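Kukham Pantry Moves Snack Packing to Sunday, Changes Sorting Order

The Kukham neighborhood pantry will pack its snack parcels on Sunday mornings beginning in August, according to a notice sent to members this week. Packing had been done on weekday evenings after the produce handout. The new session starts at 9:30 a.m. in the side room and is expected to run two hours.

Marilou Mercado, who coordinates dry goods for the pantry, said the evening slot left too little time to check dates on imported items. Most of the snack stock now comes from Intarasuk, a grocery wholesaler that passes on short-dated and overstocked lines. Deliveries arrive in mixed cartons, with full-size bags, single-serve packets and wrapped sweets in the same box.

Under the old method, each carton was sorted on its own and the contents went straight into parcels. This produced uneven results. In the June round, 20 of 44 parcels had to be reopened, mainly for duplicate items or for a missing allergen slip.

The revised method starts with a single pile. Cartons are emptied onto a fabric-covered surface, which keeps slick foil and plastic packaging from sliding, and goods are then pulled by package type. Long flat packets go first and are laid lengthwise at the bottom of the parcel. Puffed or air-filled bags go in last, seal edge up.
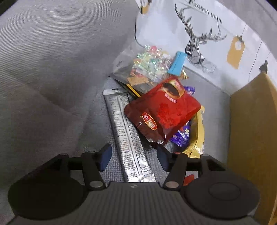 Small wrapped pieces are the main source of error. They slip under larger bags and are missed when the pile is cleared, so the last step before closing a parcel is now a hand sweep of the surface. Anything found at that point goes into a tray for the next round and is not added to a finished parcel.

Labels take up most of the remaining time. Many of the goods carry ingredient lists in Chinese or Thai, and some have the list printed in very small type on foil. Jennylyn Cabanatuan and Miroslava Didenko have put together a reference binder with one page per product, giving the name in English, the common allergens and the place on the package where the date is stamped. The binder covers nearly 35 products. Items not yet in it are held back until a page has been written.

Parcels will continue to use the Pluleler folding carton in the smaller of its two sizes. The larger carton was tried in the spring and dropped. Filled bags shifted in transit, and crackers and rice snacks at the bottom were crushed - a problem that extra paper did not solve.

Amado Navarro, who drives the north route, asked that parcels be closed with paper tape on the long side only. Cartons taped on both sides do not stack flat in the van. The change applies to all routes from the first Sunday session.

Pickup times are not affected. Members who collect in person can do so from 1 p.m. at the front counter, and home deliveries leave at 2 p.m. as before. Requests for parcels without nuts or without pork should be made by noon on the Friday before packing.

Questions about the binder or the held items can be left for Mercado at the front counter.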